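Change Lessons from the Saddle: your questions answered
Last updated 10 June 2018

What is this series?
Short articles about running change programmes in business, drawn from long-distance cycling. I love both, and the two keep bumping into each other in my head!

Do I need to ride a bike to follow it?
Not at all. If you've ever been halfway through something long and wondered why you started, you'll be fine.

Where should I begin?
Try the Latis piece, on pacing. I went off far too fast on the first climb of a 641 km ride and paid for it for two days. Project teams do the same in their first month, and I've done it with them.

What is the Urnstead article about?
Handovers. Seven of us took turns at the front into a headwind, and it was glorious when it worked (and horrid when it didn't). I compare it with moving a finance team over to new software at Hestum.

Is there one about data?
Yes, Vergara! My bike computer said 1,972 metres of climbing and my friend's said something else entirely. Two reports on the same project can differ just as much, so agree how you'll measure before you set off.
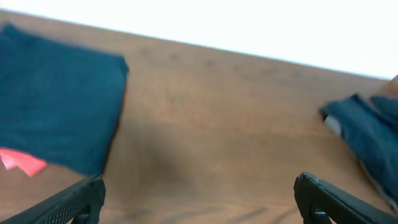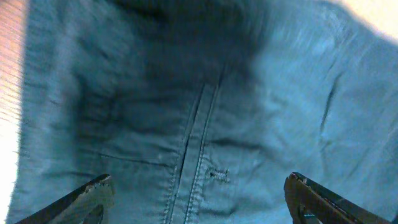

Fabric, close up
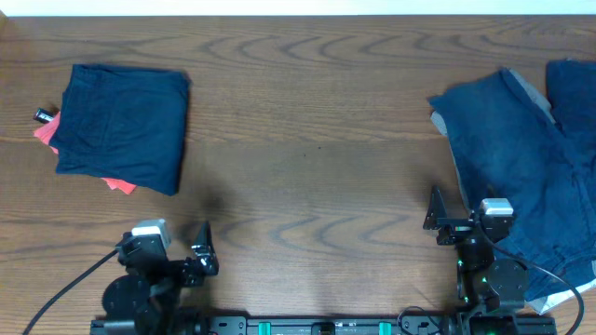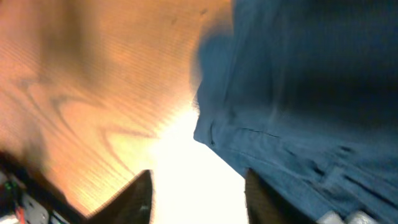 Can I use an article with my own team?
Please do. Print it, pass it round, argue with it. I only ask that you keep the title and say where it came from.

Will there be more?
Definitely. The next one is about training through winter, and why the dull weeks of a programme deserve far more attention than launch day. I'm hoping to put it up before the end of the month.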